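Pavell regional wage and vacancy bulletin: pay offers up, applications down

3 min read

PAVELL, 10/19/21 - Employers in the Pavell district are advertising more jobs than at any point since the bulletin began, and getting fewer replies to each one. Thats the headline from the autumn survey published today by Clister, the labour market research firm.

The survey covers 365 employers. Between them they had 780 open posts on the day they filled in the form. Shops, warehouses, care homes, small manufacturers, two bus operators. Farms not included this time, they get their own bulletin in June. 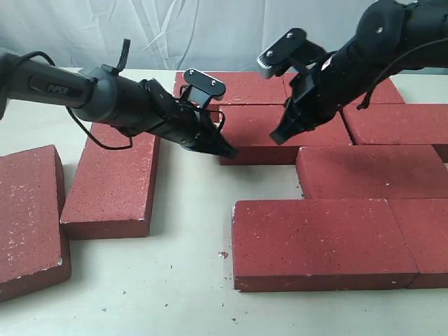 By Orysia Romaniuk, Clister press desk

Main points. Starting pay in advertised posts is up 3 per cent on the June bulletin. Typical time to fill a post now 14 weeks, the longest wait we have recorded. Care and driving jobs slowest of all. Office jobs still fill quickly, and the gap between the two is getting wider.

Employers were asked what they had changed in order to hire. Most common answer was pay. After that, shift times. A good number said they had dropped a requirement they used to insist on, usually a year's previous experience, sometimes a driving licence. Fewer had tried a joining bonus, and of those that had, several told us they would not do it again as people already on the payroll were annoyed by it.

"We put the ad up, two people reply, one turns up," said one warehouse manager in Gomska, who asked for the firm not to be named. "So we rang people who left last year and asked if they'd come back. Some did."

Gomska stands out in the figures. It has the highest share of vacancies open for more than a month, and also the biggest rise in part-time posts. Employers there put it down to bus times. The last service out of the industrial estate leaves before the late shift ends, so anyone without a car is ruled out. Bus operators in the survey say they would run later if they had drivers, and driver posts are among the hardest to fill. Round it goes.
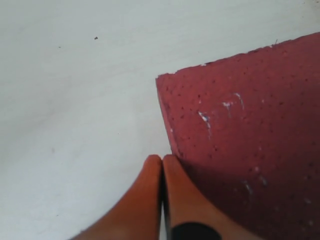 LABOUR MARKET

On the workers' side the picture is mixed. Clister's separate panel of job seekers, run at the same time, found people more choosy than in June but not all that confident. Many said they had turned something down. Hours were mentioned more often then pay. Parents in particular wanted set days and were not finding them, even where the ad said "flexible".

Training came up a lot in the comments box. Smaller firms say they can't spare anyone to show a new starter the ropes, larger ones say they train people and then lose them. The Bondarchuk training centre, which takes school leavers from across the district, reports its winter places are nearly full and that it is looking at an extra evening intake. Details to follow from the centre direct, please don't ring us about places.

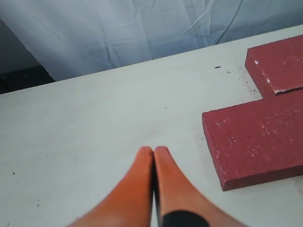
Gripper fingers over a white tabletop.

What next. Employers expect to keep hiring into the new year, though fewer said so than last time. Asked about prices, more than half said they would pass on at least part of the higher wage bill to customers. Retailers were the most likely to say this, care homes the least, their fees mostly being fixed in advance.

"Pay has moved and it will probably move again," said Orysia Romaniuk of Clister. "But look at the comments and it's the hours, the bus, the childcare. A firm can put the rate up overnight. Those other things take longer."

The full bulletin, with tables by town and by trade, is free from the Clister office in Pavell or by email on request. Paper copies while they last.

Notes to editors

1. Survey forms were returned by post, phone and online. Public bodies are not included.
2. "Starting pay" means the lowest hourly rate given in the advert. Posts with no rate given are left out of that figure but counted in the vacancies total.
3. Time to fill runs from the first advert to the first day worked.
4. Town figures for Gomska are based on workplace adress, not head office.
5. Interviews with Orysia Romaniuk by phone, mornings best.

ENDS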